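Gripper Trials at the Hirkik Test Centre: Frequently Asked Questions

What does the trial service cover?
The Centre offers organisations the opportunity to compare hand-held grippers before they commit to a purchase. Two models are currently available, the Pendeo and the Mallska. Controllers may be tried by separate arrangement.

Where do the trials take place?
Trials are held in furnished rooms as well as at the bench. Soft or irregular items, such as ripe fruit, place different demands on a gripper from those of machined test blocks, and clients are encouraged to see both. 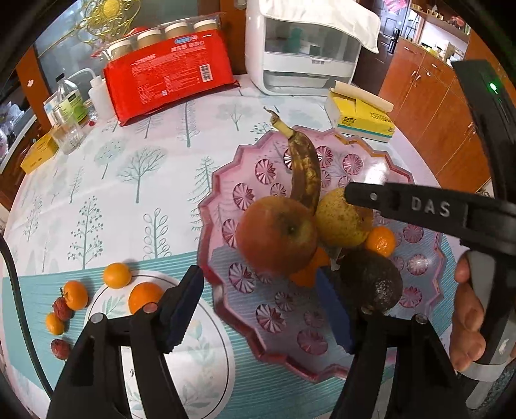 Each operator is given time to practise before any results are recorded. Items may be supplied by the Centre or brought by the client, provided that no single item weighs more than 4,000 grams.

How many attempts are made in a standard trial?
A standard trial consists of 132 attempts with each gripper, using the same items in the same order. An extended trial consists of 307 attempts and requires a second day.

Are finger pads replaced during a trial?
Pads are inspected at the start of each session and replaced if worn. Any replacement is noted in the report.

May we bring our own camera?
Yes. Please send the mounting dimensions with your booking form. The Centre does not drill or alter clients' equipment.

Who owns the recordings?
Recordings belong to the client. The Centre keeps one copy for 2 years unless asked in writing to delete it sooner.

How do we book?
Booking forms are available from the Khương Building reception or on request by post. Charges were last revised in October and do not include travel.

Page last updated: 15 February 2025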